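Bras robotisé à l'atelier : la pince a lâché, que faire ?

Astuces d'atelier – fiche rédigée par Bohdana Kravets

Un petit bras de table rend service pour trier ou déplacer des pièces légères, mais il finit toujours par lâcher quelque chose. Chez nous, au local de Grendgate, la panne est arrivée en octobre : la pince s'ouvrait seule en plein déplacement, 14 fois dans la même matinée.

Premier réflexe : arrêt d'urgence, puis coupure au tableau. Le bouton seul ne suffit pas si vous devez mettre les doigts près de la pince. Attendez que le bras soit bien posé sur ses freins avant d'approcher.

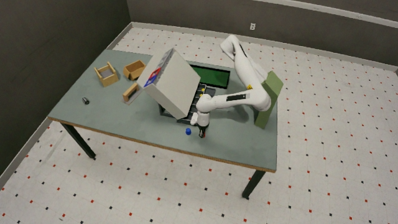
Ne ramassez jamais une pièce tombée pendant que le programme est en pause. Une pause se lève d'un clic, parfois par quelqu'un qui ne vous voit pas. Bontu Admasu s'est fait pincer le pouce de cette façon, sans gravité.

Ensuite, cherchez la cause dans cet ordre :
Le câble de la pince, à plier doucement à la main, courant coupé.
La vis de serrage des doigts, qui prend du jeu après 200 heures.
Le réglage de force, souvent remis à zéro par une mise à jour.

Dans notre cas, c'était le câble, usé au niveau du poignet. Une gaine souple et deux colliers peu serrés ont réglé l'affaire.

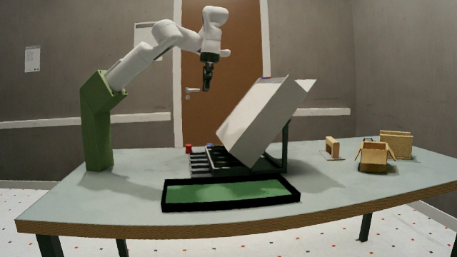
Pour la remise en route, vitesse réduite et pince vide. Faites sept trajets complets sans rien saisir, puis recommencez avec une pièce légère qui ne casse pas. Restez hors de portée du bras, la main près de l'arrêt d'urgence. Notez la date et la cause dans un cahier – la même panne revient souvent au même endroit.

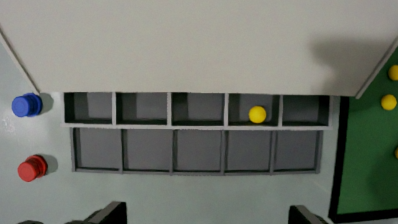 Faut-il changer le câble dès la première ouverture intempestive ?
Commencez par débrancher et rebrancher le connecteur, courant coupé. Si le défaut revient, remplacez le câble sans attendre et laissez le bras à l'arrêt jusque-là.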